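Coken tabletop arm, worth it for a small shop or classroom?
Posted in: Desktop Arms and Small Automation
11 replies

marlowbench
Hi all, long-time reader, and I finally have a reason to post. I run an after-school maker program and we've been given a bit of money (a small miracle) to buy one proper arm before the summer session starts. The two I keep going back to are the Coken tabletop arm with the block kit, and the Vikcombe, which everybody seems to own and complain about in equal measure. The Coken bundle is $1,659 with the pusher tool, the block set and the first year of the Wikico software thrown in. The Vikcombe comes in a good bit lower but you add the tool and the software yourself. The kids are ten to fourteen, very keen, and not always gentle. Has anybody here lived with the Coken for more than a weekend?

jmacleod_tinkers
Welcome! I've had the Coken since April and I'm fond of it, so take what follows with that in mind.

What I like is that it starts you off with pushing and leaves gripping for later. You get a plain rod on the end of the arm and a set of chunky shapes, and the first lessons are all "nudge the green star over by the green cylinder" and that sort of thing. It sounds too simple, and my nephew rolled his eyes at it, and then he spent a whole evening on it because a star doesn't go where you think it will when you push on one of its points! You have to come at it from a sensible side, and slow down near the end, and sometimes go all the way round and push it back again.
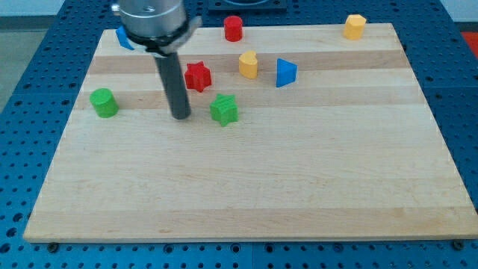 The software side took me longer to warm up to. Wikico lets you steer by hand and save each run, and once you have a decent pile of them you can train it to try the same job by itself. The booklet suggests 500 saved runs for a single task. I had something to show at a little over half of that, though it was pretty wobbly and kept shoving one block clean past where it was meant to stop. By the time I'd done the full amount it was good enough that I stopped hovering over it with my hand on the stop button.

Two gripes. The quick start guide is printed in very small type, and the page about setting the tool height is in the wrong place, after you need it. And the power brick gets in the way of everything.

— Jocelyn MacLeod

pete_in_the_shed
I'm going to be the grump here. I sent mine back. $1,659 is a lot of money for something that pushes blocks, and when I asked about the gripper I was told it's a separate order with a wait on it. If you're teaching kids, they want to see it pick things up. Pushing is fine for the first afternoon. The Vikcombe I bought after is louder and uglier, but it had a gripper on it the same night.

marlowbench
Thanks both. Pete, can I ask how long you kept the Coken before it went back? And was it the arm you didn't get along with or just the missing gripper?

pete_in_the_shed
Nine days. Arm was fine, I'll give them that. Smooth, quiet, held its position. I just felt like I'd bought half a thing. Doucette did the refund without any fuss, so if you do buy one, buy it through them.

earaujo
Hello from another classroom! I teach an evening course for adults and have one of each, so perhaps I can sit in the middle of this one.

Pete is right that people ask for a gripper, usually within the first ten minutes. But I've come around to Jocelyn's way of thinking after a couple of terms of it. With a gripper, my students worry about the gripper. Did it close, did it slip, is it too wide, why did it drop the thing on my foot. With the rod they worry about where the arm is and which way it is going, and that's the part I want them to learn first. I have a few who started on the Vikcombe and they still can't tell me which way is positive Y without waving their arms about.

Where I would push back on Jocelyn a little is the 500 runs. My group did about 1,000 before I was happy to let it go in front of visitors, and that was with several different people steering. Everybody pushes in their own style, and the mixture seemed to confuse it at first. If you have a roomful of kids taking turns, plan on the higher number, or pick two careful ones to do the saving and let the rest have their fun without recording.

— Edivaldo Araújo

jmacleod_tinkers
Oh, that's fair, and I hadn't thought of it. All of mine were done by me, usually late at night with a cup of tea, so I expect they're very samey. I'd still say a beginner will see something happen well before that and it does keep the spirits up.

pete_in_the_shed
A thousand runs, though. How long does one take?

earaujo
Under a minute for a short push, longer if somebody is being a perfectionist. We spread it over the term and it was quite companionable, one steering and one putting the blocks back. I won't pretend it is thrilling for the whole of an evening.

solder_and_sons
Not a Coken owner but I repair a lot of these for a local school. Whichever one you get, bolt down whatever you're working on top of. Half the "my arm has lost its accuracy" cases that reach me are a board that shifted when somebody leaned on it. Also budget for a spare tool, they do get bent.

marlowbench
This is wonderful, thank you, I've written all of it down. I think I'm leaning Coken for the younger group, and I'll ask Doucette whether they can put the gripper on the same order so it turns up before the older ones get restless. Edivaldo, would you be willing to share how you set up your pairs? I have eight kids and one arm, and the turn-taking is what keeps me up at night.

earaujo
Gladly. I'll type up my sheet and send it to you tomorrow, after my class. It's mostly a kitchen timer and a list of names, but it has kept the peace so far.

pete_in_the_shed
Let us know what they say about the gripper wait. If it's down to a week or two I might grumble less.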